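Last updated December 6, 2020 by Aurora Quintela. Prices move, so treat this page as a planning aid and get your own quotes!

# Planning a Two-Arm Bench: Your Budget Questions

We love getting these emails. Most come from small labs, school shops and food-service people who have seen a two-arm setup somewhere and want to know what it would take to put one in their own building. These are the questions that land in the Hilareo inbox most often.

## Do I really need two arms?

For sorting, stacking or simple pick-and-place, one is plenty, and you'll save a lot. Two arms start to earn their cost when the job has a container in it – pouring, opening, steadying a bag while something goes in. If half the tasks on your wish list are like that, plan for two from the start. Adding a second arm later means moving the first one, redoing the cable runs and usually buying a bigger table.

## What do people forget to budget for?

Oh, so many things. Cables and cable ties. Spare fingers for the grippers. A second power strip on its own circuit. Cups! Our first order had 400 clear plastic cups in it and we thought that was silly. We reordered in May.

Put a line in for the table surface too. Something flat, pale and easy to wipe makes life much nicer, and a plain board on a solid frame does the job.

## How much should I set aside for consumables?

We keep $200 a month for one bench, which covers cups, juice, wipes, tape and the odd replacement bracket. If your tasks are dry (blocks, boxes, folded towels) you can go well under that.

## Which comes first, the arms or the room?

The room, please! Measure the reach of both arms and leave enough space for a person to stand near the table and step away from it again. Check your door widths as well. Rimantas Krūmiņa at Bronwood had a lovely tabletop delivered that had to go back, and he has asked us to keep mentioning it.

## What about delivery times?

Arms tend to show up when promised. Grippers and mounts are slower, and camera brackets are the slowest of all. Order the small parts the same day as the big ones. On the Kivi bench we waited some 53 days for a mount that cost less than lunch.

## Should I buy the cheapest grippers and upgrade?

Sometimes, yes. Plain two-finger grippers handle a surprising amount. Spend the savings on a spare set, and label everything by hand as it arrives so you know which arm got which part.

## Do I have to pay extra for a "liquids" package?

Usually no. Ask the seller what it includes before you sign. If it's splash covers and drip trays, you can often get those separately. Do keep power supplies off the floor under the table, and make sure your floor can stand a spill.

## Can I see a cup task on a bench like this?

Of course – same bench, both arms, clear cups and containers and plenty of orange-yellow. The pouring is in the last one.

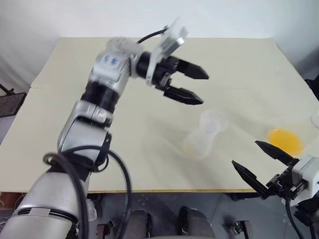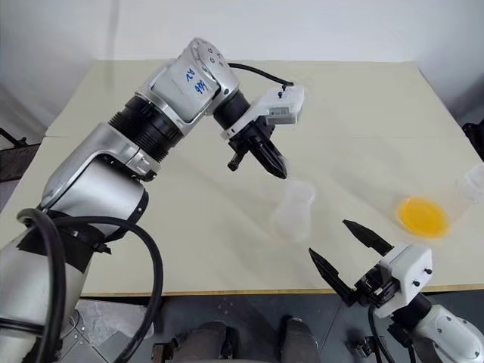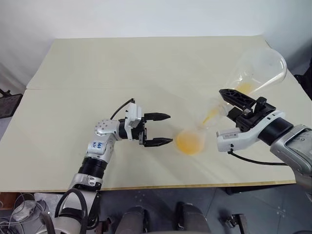 Saulius Lūse wrote in to say that our consumables line is too low for anyone running pours all day, and that at Cetumis the wipes alone eat a good part of it. He would also add a second tabletop to the first order, so one can be cleaned or resurfaced while the other is in use.

Good point on the tabletop, and it goes on our checklist. For the wipes, washable cloths are worth pricing if you have a sink close by.

## Who do I ask if my question isn't here?

Write to Aurora or Baiba Lapiņa at Hilareo. Send your room measurements and a rough task list if you have them – even a sketch on a napkin is great!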